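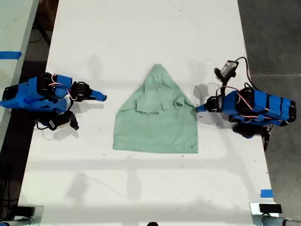
The Night Shift at Cinosbridge Library

I should say first that I never meant to occupy anything. I went in to return a cookery book.

It was September, and the council had decided to shut our library and sell the building to a firm called Loltgate, who wanted it for flats. There'd been a petition. Hanne Toivonen had stood outside the butcher's with it in all weathers and got 4,000 signatures, and the council had thanked her very much and carried on as before. So when I walked up to the counter with my cookery book (two weeks late, I had my coins ready) and saw Hanne sitting on the floor between Crime and Large Print with a sleeping bag, I thought, oh, here we go.

"Are you staying?" she said.

"I've got a casserole in," I said.

"Fetch it, then!"

And I did! I went home, turned the oven off, wrapped the dish in a towel and carried it back up the hill like a baby. By closing time there were a dozen or so of us on the carpet, and Raimo Kinnunen had wedged himself into one of the little chairs in the children's corner and announced that they'd have to cut him out of it. I think he may have been serious. He's a big man.

The first night was lovely, if I'm allowed to say that about a protest. We ate my casserole off paper plates and argued about whether to sing. Reijo Kokkonen was for singing. Reijo had been on every march going since he was a student and he had a song for each of them, with verses, and he didn't like it when you skipped the verses. Eino Keskinen said he'd come to save the books, he hadn't come for a concert, and took himself off to Local History with a torch. I read the end of a thriller I'd given up on years before. It was the vicar.

The second day the telly came. Well, a young man with a microphone came, and he wanted somebody angry. We offered him Hanne, who was reasonable at him for ten minutes with figures about bus fares, and I could see his eyes going. Then he found Reijo. On the evening news it was eleven seconds of Reijo singing and a woman in the studio saying "colourful scenes in Cinosbridge", and then the football.

Hanne went very quiet after that. I found her later out by the bins.

"They made us look like a day out," she said.

"It's a bit like a day out," I said, and I wished I hadn't, and then I said I'd brought flapjacks, which didn't help either.

What happened next was Santeri Seppälä. Santeri was the councillor who'd put the sale forward in the first place, and he'd been at school with my brother, so I'd known him since he had a brace. He came in at about midnight on his own, in his slippers. He'd come from bed, he said, he couldn't sleep. We all sat up and looked at him. Raimo tried to stand and the chair came with him.

"I only want to talk," said Santeri.

"Quiet, please," called Eino from Local History.

So Santeri whispered. He whispered that the roof needed doing, that there wasn't the money, that he'd learned to read in this room and did we think he was enjoying himself? Hanne whispered back. It went on for hours, the two of them cross-legged on the carpet hissing about guttering. I made tea. At some point I noticed Santeri had my blanket round his shoulders and was eating a flapjack, and I thought, he looks nine.

He voted for the sale anyway. I'd like to tell you otherwise. But he asked for it to be put off until spring, and it was, by one vote, and that gave Hanne the winter.

We rolled up the sleeping bags and hoovered. Reijo got his verses in while we did it, all of them, and even Eino hummed. I was halfway down the hill with my empty dish before I felt the weight in my bag and realised I still had the cookery book.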